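Support > Recycling and Waste > Bottle Sorting FAQ

Bottle Sorting at Prenham: Frequently Asked Questions

Which bottles go in the clear plastic stream?
Colorless water and soft drink bottles up to 2 liters. The plastic must be transparent. Tinted, frosted and opaque bottles go in the mixed stream, whatever resin code is molded into the base.

Do labels have to come off?
No. Paper and film labels are removed at the Drakesport wash line. Full-length shrink sleeves are the exception: if the sleeve covers the bottle from shoulder to base, slit it and pull it off before sorting. Optical sorters read the sleeve instead of the plastic underneath and reject the bottle.

Caps on or off?
On. Empty the bottle, press out some of the air and screw the cap back down. Caps float and bottle flakes sink, so the two are separated in the wash tank. Loose caps fall through the 42 mm screen and are lost to residue.

How empty is empty?
No standing liquid. A few drops are acceptable. A bale is downgraded when its moisture reading is over the limit printed on the bay sheet, and the whole bale is charged at the lower rate.

Do I need gloves at the sorting table?
Yes, for all hand sorting. Use the coated pair issued at the bay. Replace gloves when the coating splits or when grip is reduced — cleaning a worn pair does not restore it. Cotton liners may be worn underneath.

How should a bottle be held for checking?
Lay it on its side and take hold of one end. Keep the unlabeled plastic in view, as this is where tint and residue are checked. Turn the bottle until the barcode is facing you if it is going to be scanned.

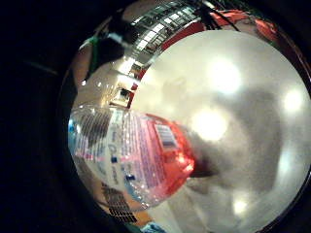 Clear water bottle held on its side in a gloved hand, barcode on the red panel of the label.

What if the barcode will not scan?
Wipe the code and flatten any crease in the label. After two failed reads, enter the bottle by hand under code 86 (clear, unidentified). Do not scan a different bottle in its place.

How full can a Skerer sack be?
Fill to the printed line, then tie. Sacks over the line do not fit the cage, which holds 55 sacks when stacked flat.

Where do deposit bottles go?
In the Birhane return machine by the bay door. Do not crush them first. Once a deposit bottle is in the clear stream, the deposit cannot be refunded.

Contact the sorting desk | © Prenham Recycling | Back to top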